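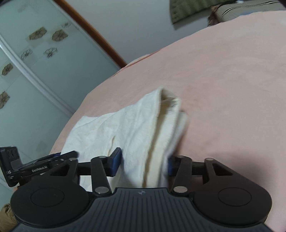
Scholarship Galas as a Source of Unrestricted Income: A Study of the Redia Fund

Final report, Nonprofit Finance module
Submitted Sunday, November 29, 2020

1. Background

The Redia Fund pays grants to first-generation university students. Most of its money comes from one annual dinner, held each July at the Pinen Hall. Ticket sales, table sponsorship and a silent auction are recorded under a single heading in the accounts, which makes it hard to tell which part of the evening covers its own costs. This report separates the three and compares the result with direct mail.

2. Data

The fund supplied its ledger for one dinner and the list of donors who gave in the year after it. Names had been removed and replaced with numbers. The dinner had 500 guests. Tables were sold to firms and private buyers at 2000 pounds each, and the largest block of tables went to Purnusov, a printing company that has sponsored the event before.

A second set of records covers the spring mailing. These were kept on paper and typed into a spreadsheet for this project. Entries with no amount were left out.

3. Method

Each cost was assigned to tickets, sponsorship or auction. Venue hire and catering were charged to tickets. Printed banners and the sponsors' reception were charged to sponsorship. Staff time was the difficult item. The fund does not keep timesheets, so hours were split according to the task lists in the planning file. A different split would change the result for the auction more than for the other two.

Donated auction lots were given no cost. This follows the fund's own practice but flatters the auction, as collecting and storing the lots takes up staff time.

4. Results

Sponsorship produced the largest surplus. Individual tickets ran at a small loss once catering was included. The auction made a surplus, but 12 lots accounted for most of it and the remainder sold for low amounts or were withdrawn.

Of the guests who had not given before, 20 made a further gift within a year. All but three of these had come as guests of a sponsor. The mailing raised less in total, though its cost for each pound raised was lower than that of the dinner as a whole.

5. Limits

One year of ledger data is a weak basis for advice. The Xiong Foundation matched part of the sponsorship income in the year studied, and the matched sum could not be fully removed from the totals. Gifts made in the names of couples were counted once.

6. Recommendations

The fund should record the three income types separately from the next dinner onwards. Individual ticket prices should be reviewed against the catering quote before invitations are printed. The auction could be cut to fewer lots with reserve prices. Staff should note hours by task, even if only to the nearest half day.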